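House rules for two-armed table work: Kenna Ogilvie on what Lornham wrote down

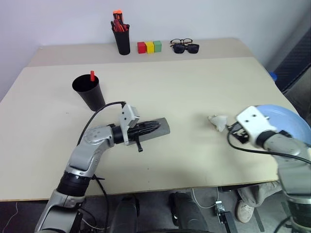

Rules short enough to read standing up

Kenna Ogilvie looks after working practice for the Ullari project at Lornham, where pairs of arms are taught to sort and clear everyday things from a tabletop. Her rulebook runs to 3 pages. The first draft, written in May, had 4000 words in it and people stopped reading after the first sheet.

"I cut everything that didn't tell you to do something," she says. "The background went into a separate file. If you want it, it's there."

The opening page deals with people. Anyone near the table has to know where the stop button is before the arms are powered, and has to say aloud that they are about to start. Hands stay off the surface while either arm is live.

"You see a tissue in the wrong spot and you want to nudge it," Ogilvie says. "You stop the arms first. It adds a few seconds and people grumble, but they do it."

Cables and small objects

Cables get a page to themselves. Each one is followed by eye from end to end at the start of a shift, with the arm moved slowly through its reach to see where the slack goes. A loop at the elbow is allowed. Anything that tightens at full stretch is reported and the arm stays off.

Ogilvie is less strict about what goes on the table. Plates, cups, glasses, blocks and pens are all permitted, and a crumpled tissue counts as an object like any other. Items waiting their turn go along the back.

"We argued about glasses for weeks," she says. "Caldeira, our other site, doesn't allow them. I think you should practise on the things people own, as long as you check the lenses for chips."

What gets logged

Every run is entered in Trerkatex, the lab's log, including the ones that were stopped early. After 400 runs the team went back through the entries and rewrote 2 rules, both to do with how an object is handed from one arm to the other.

She expects to change the handover rule again. "The wording is still clumsy. Two people read it last month and did different things."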